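Re: [chores] so can they tidy a living room yet or not
From: Maritza Rengifo
To: chores list
Wednesday, 07:40

Aníbal Urrego wrote:

> Read the Skimetti write-up over the weekend and I'm not convinced. They
> say snack sorting is "a solved chore". Solved where? On a bench with
> twelve identical blocks? Put one in my mum's front room and let it pick
> up after the grandchildren, then we'll talk.
>
> Also they give 3,743 picks and no word on how many were soft things.
> A tin and a packet of crisps are not the same job. Anybody here got
> their hands on the full table?
>
> Second question, for Maritza mostly. Is Wostside still doing the tidying
> work in real homes or did that stop when the money did?
>
> Aníbal

Quick one before the train, sorry for the state of it.

Second question first. Yes, still going. Smaller. Tello flat and two others, and we lost the big kitchen in May. Budget for the rest of the year is 400 a month, which covers the room and the shopping and not a lot else. Nobody's been paid for weekends so please stop asking for weekend data.

On Skimetti, no, I haven't seen the full table either. Wrote to them, got a nice reply with the same PDF attached. The 3,743 is all picks lumped together as far as I can tell. If someone has a breakdown send it to the list and not just to me.

As for "solved", I'd say no. Foil packets are horrid. They're full of air, the middle gives when you squeeze, and the crimped ends fold over whichever way they like. Grip it low and it tips. Grip it hard and you've got crumbs. A person does it without thinking and pinches the corner if the middle feels wrong. Ours has one idea about where to pinch and sticks to it. 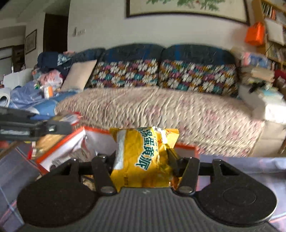
Egg yolk pie packet in the fingers, second gripper over on the left, box behind.

Look at the shine on the foil near the top as well. The finding part hates that. A bright patch on yellow and the software is quite happy to call it two objects, or an edge that isnt there. Flulemska have a trick with dimmed lights but you can't go round people's houses drawing the curtains.

And then the room itself. A sofa with a flowery cover on the back and a different flowery cover on the seat, bags at one end, books and papers piled up at the other. That's a home. Checked cloth under the lot, so lines everywhere. Bench people never have a checked cloth.

What I'd believe today:

- rigid box, known size, flat top: fine, leave it to get on with it
- tins: mostly fine
- foil packets, one at a time, nothing touching: depends on the day
- foil packets jumbled in a box: slow, and I want a person in the room
- carrier bags: no. just no
- deciding what's rubbish and what's still wanted: not even close

That last one is the actual chore, if you ask me. Picking up a wrapper is the easy half. Knowing that it's empty, and the one next to it isnt, and that the bag on the sofa is somebody's shopping and has to stay put, that's the bit your mum does. I've seen no paper that tries it properly, if you have one I'll read it.

Aníbal, your twelve blocks jibe is a bit unfair, there were soft items in the later set, but fair enough on the rest. Would you write up a short list of things from your mum's front room? Twelve is plenty. Ordinary stuff, nothing picked to be awkward. I'll buy the same and we'll run it at Tello and post whatever comes out, bad runs included.

Need an answer before the next shop or it waits a month.

Train's in. More tonite if I get a seat on the way back.

Maritza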